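Search the Ranmont Learning Pages
Enter a word or topic
Go

What is a lever?

Ages 7 to 11

A lever is one of the oldest and simplest machines. It has no engine and no battery, and many levers have only one moving part. People used levers long before there was any writing to describe them, and there are probably several in your kitchen.

A lever is a stiff bar that turns about a fixed point. The fixed point is called the fulcrum. The thing to be moved is called the load, and the push or pull that moves it is called the effort. These three words are used in the same way all over this section of the Learning Pages, and pupils may find it useful to copy them into a notebook before reading on.

Three kinds of lever

Levers are sorted into three groups, called classes. The class depends on which of the three parts is in the middle.

In a first-class lever, the fulcrum is in the middle. A seesaw is the best-known kind. When one end goes down, the other end goes up. A crowbar can work in this way too.

In a second-class lever, the load is in the middle. A wheelbarrow is a second-class lever. The wheel is the fulcrum, the soil or bricks are the load, and the person lifting the handles provides the effort. A nutcracker hinged at one end is really two second-class levers joined together.

In a third-class lever, the effort is in the middle. This may seem a poor arrangement, as the user has to push harder than the load pushes back. What the user gains is movement: a small squeeze near the middle makes the far end travel further. A fishing rod and a pair of sugar tongs are both third-class levers. So is your forearm when you lift a cup, with the elbow as the fulcrum.

Working in pairs

Many useful tools are made of two levers that face each other. Scissors, pliers, tongs and tweezers all belong to this family. In scissors and pliers the two levers cross over at a pin. In tweezers they are joined at one end and do not cross at all. The shape of the tips depends on the job. Tweezers for splinters have narrow tips, and tongs for serving salad have broad ones. 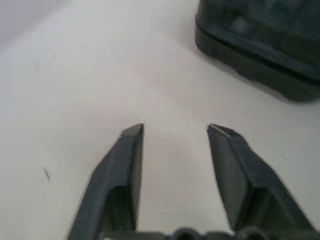
Two gripping fingers, spread wide open. The tips are cut at an angle.

The place where a tool touches the load also matters. A flat surface spreads the squeeze over a larger area, which helps when the object is soft. A ridged surface holds better on something smooth or round. Many pliers have both: flat jaws at the front and a curved, toothed part further back.

The Grumbridge beam

Visitors to the Ranmont galleries can see a large wooden beam from the old weighing house at Grumbridge. It is a balance, and so it is a first-class lever. Sacks of grain were hung from one end and iron weights from the other. The beam is seven paces long for a grown-up and more for a child. According to the weighing house account book, it weighed 3,000 sacks in its busiest year, most of them in November.

Try it yourself

You will need a 30-centimetre ruler, a pencil and some coins of the same kind.

Place the pencil on a table and lay the ruler across it so that it balances. Put two coins on one end of the ruler. Now put one coin on the other end. Slide the two coins slowly towards the pencil until the ruler is level again. Measure how far each side is from the pencil and write down both distances. The single coin should be about twice as far away as the pair.

The activity may be repeated with three coins on one side. Teachers can ask for the printed record sheet at the Plusthorpe desk.

Words to remember

Fulcrum: the point a lever turns about.
Load: the thing being moved.
Effort: the push or pull you supply.

Comments (3)

Wanda Duda
I used this with a class of 27. The coins kept rolling off, so we stuck them down with a little putty. The children liked the wheelbarrow part best.

Bogdan Chmielewska
Is a stapler second class or third class? My son and I disagree.

Ranmont Learning Pages
Thank you for the question. It is usually third class when you press in the middle, and second class when you press at the very end, beyond the staple. You may both be right.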